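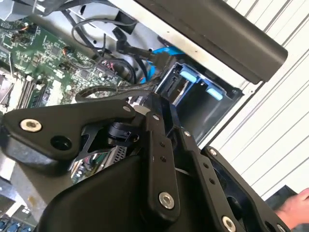
Open desktop case, with the motherboard, memory slots and wiring in view.

Progress report to the Skindeo Fund
Peltard Computer Reuse Workshop
Period ending November

We have had a very good half year, and I'm glad to be writing this one. Your grant paid for bench space, spare parts and the evening sessions, and all three are in heavy use.

Desktops

Our target for the full grant year was 400 refurbished desktops. We have passed that already, with 647 machines tested, cleaned and handed on to households and community rooms in the Peltard area. Most came to us from offices clearing out old stock. They are sturdy towers with years left in them once the dust is out and the memory has been checked.

Memory is still the job we do most often. A machine that arrives sounding dead will often start up after its modules have been taken out, wiped and pushed back in firmly. We now do this before any other test, and it has cut our bench time a lot. Small header wires are the next most common trouble - power switch and front panel leads get pulled loose in transport, and people assume the whole computer is broken. We have taped a wiring chart for the usual board layouts above each bench.

Cables are tidied before a case is closed. New learners find this fussy at first, then start redoing each other's work, which I enjoy watching.

Training

The evening course ran twice. There were 50 places and every one was filled, with a waiting list for the spring. Learners strip a case down to the bare metal in the first session and rebuild it in the second. The Fröhlich building gave us a second room from 6 p.m., so the two groups no longer share screwdrivers.

Spending

Parts came to $2,992 for the period, mostly drives, power supplies and thermal paste. That is under budget. We would like to move what is left into a better stock of memory, as the older types are getting hard to find in matched pairs. Please let us know if you need a formal request for that.

What is behind schedule

The Cera database, where we log each machine, is not finished. Intake works well but the page for recording where a computer ends up is slow, and for part of the summer we kept paper sheets. Those are being typed in now. The parts shelf also needs relabeling.

Next period

More laptops, if we can get the screens. A Saturday-style drop-in is being discussed with the Fröhlich building - the room is available, the heating hours are still to be agreed.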